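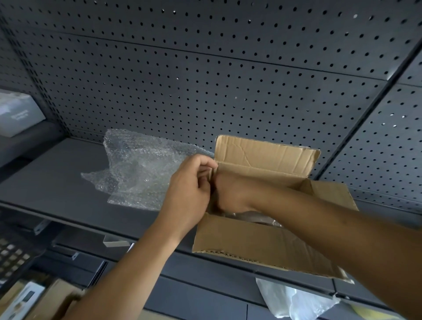 What has the Vurkine grant been used for since the last report?
The grant has been spent on packing materials, staff hours at the Prascombe store and the first transport booking to Wastby. Spending is within the agreed budget under each of these headings.

Packing and Relocation of the Adamczyk Tableware
Second progress report to the Vurkine Fund
Submitted by the Prascombe Collections Office
Monday, July 26, 2021

1. Summary
The project covers the packing and relocation of the Adamczyk tableware, a bequest of 2514 pieces, from the Prascombe store to the new premises at Wastby. Work during the period concentrated on plates and saucers. At the close of the period 404 pieces had been wrapped, boxed and entered on the packing register. This is slightly behind the rate proposed in the application, and section 5 sets out how the shortfall will be recovered.

2. Packing area
Packing is carried out at the grey metal shelving with the perforated back panel. The original plan was to wrap pieces on a table in the adjoining corridor and carry them back for boxing. Under the revised arrangement the bubble wrap, foam sheeting, tape and open carton are kept at the shelf, and a piece can be wrapped and boxed without being carried across the room.

The working method was reviewed after the first fortnight. Staff now follow one order of work for flat pieces. The piece is laid on the bubble wrap, the wrap is folded over it, and the bundle is taped closed with a hand-held dispenser while the free hand keeps the wrap flat. Loose tape rolls were found to be slower to use, and the ends were easily lost. The dispenser has been adopted as standard, with further rolls kept within reach on the shelf below.
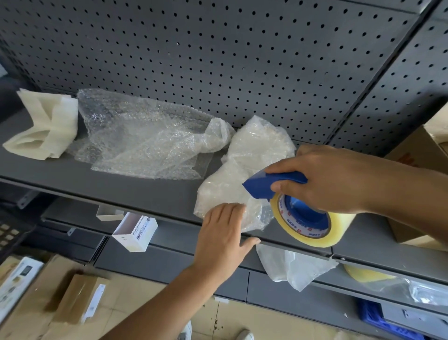

3. Materials
Bubble wrap remains the main wrapping material. Consumption has been higher than estimated, chiefly on account of the larger plates, which need a generous overlap at the rim. A second order was placed at the unit price quoted in the application. White foam sheeting is being held mainly for the thinner porcelain and stocks are sufficient for the remainder of the summer.

The first delivery included 60 corrugated cartons. Cartons are inspected before use, and any with a weakened base or badly torn corner are set aside for wrapping materials only. Double boxing, with one carton placed inside another, is reserved for sets which the condition survey graded as vulnerable.

4. Condition and recording
Each piece is checked against the survey before it is wrapped. Chips, hairline cracks and wear to gilding are noted on the register, together with the number of the carton. To date 14 pieces have been referred for a conservator's opinion and are being stored separately — none will travel until that opinion has been received.

The survey descriptions of the floral wares have proved too brief. Several entries read only "saucer, flowers", and this does not distinguish between patterns. Fuller wording has been agreed, giving the colour of the blossoms and stems and the presence or absence of a gold rim. A white porcelain saucer with small orange and yellow blossoms, thin brown stems and a thin gold rim is now entered in those terms. The change adds a little time to each entry but should make unpacking at Wastby considerably easier.

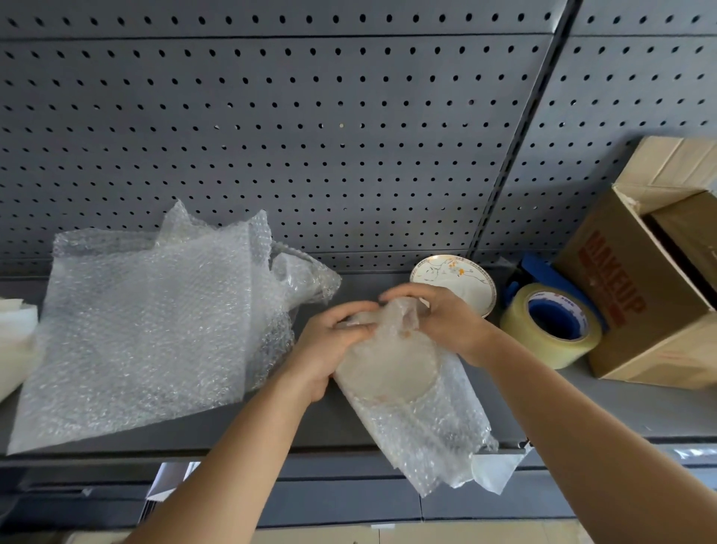
5. Programme and risks
The principal risk is delay. Two working days were lost to a late delivery of cartons, and the fuller register entries have reduced the number of pieces completed each day. An additional packing session has been added to the weekly rota from the start of next month. It will be met from the staffing budget already approved.

Access at Wastby is a lesser concern. The shelving there has been installed, but the goods entrance is still in use by the flooring contractor. If it has not been released by the first week of September, the first load will be held at Prascombe and the transport booking moved at no charge.

6. Next period
Remaining saucers and side plates to be completed.
Packing of cups and lidded wares to begin, following a short trial of foam sheeting as an inner layer.
First load to be delivered to Wastby, subject to access.
Packing register to be copied to the Fund with the third report.

The Fund is asked to note the progress described and to approve the transfer of the unspent printing allowance to materials.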